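The new hands at Norkness

Posted 2/15/26

When I asked the woman who runs the training floor at Norkness how long she had been in furniture, she laughed and said longer than some of the furniture. She started on the packing bench, moved to the showroom, and then last August found herself in charge of 34 people whose job, more or less, is to teach machines how to tidy a room.

We talked over tea in the staff kitchen, which smelled strongly of somebody's toasted cheese, and she was in no hurry at all, which suited me fine.

"People hear automation and they picture a big cage with an arm in it," she said. "Ours is drawers and lamps and cupboards. You pick up the grippers, you open a drawer, you put something away, and you do it again. My mum reckons I've been paid to do the housework at last."

The work came in through a contract with Sindbridge, and she admits the first fortnight was a bit grim. Two of the older packers flatly refused to go near it. They could see where it was heading, she said, and she wasn't going to tell them they were silly, as she'd had the same thought herself driving home.
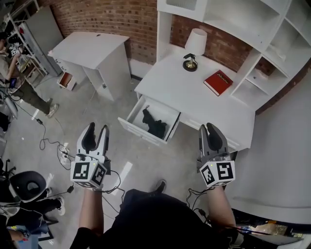 What brought them round, in the end, was being asked for their opinion. "They've handled more stock than anybody in the building. They know how a drawer behaves when it's sticking, and how you fold a thing so it doesn't spring back up at you. The engineers would come down and watch them, properly watch them, and take notes. That hadn't happened in all the years we were on the benches."

It hasn't all been rosy, mind you. Wrists get tired holding the grippers out in front, so she fought for shorter turns and won them - two hours at most, then a swap to something else. Cables are her other bugbear, and she has a fair bit to say about those, not all of it printable.

And the jobs? She took her time over that one, turning her mug about. Norkness has promised to keep everyone on through the contract, and nearly 100 shifts have gone to people who used to be casual. Past that she won't guess. "I'd like it in writing, and I've told them so. I'm still waiting on the letter."

Then she rinsed both our mugs, found me my jacket, and went back down to sort out the afternoon roster.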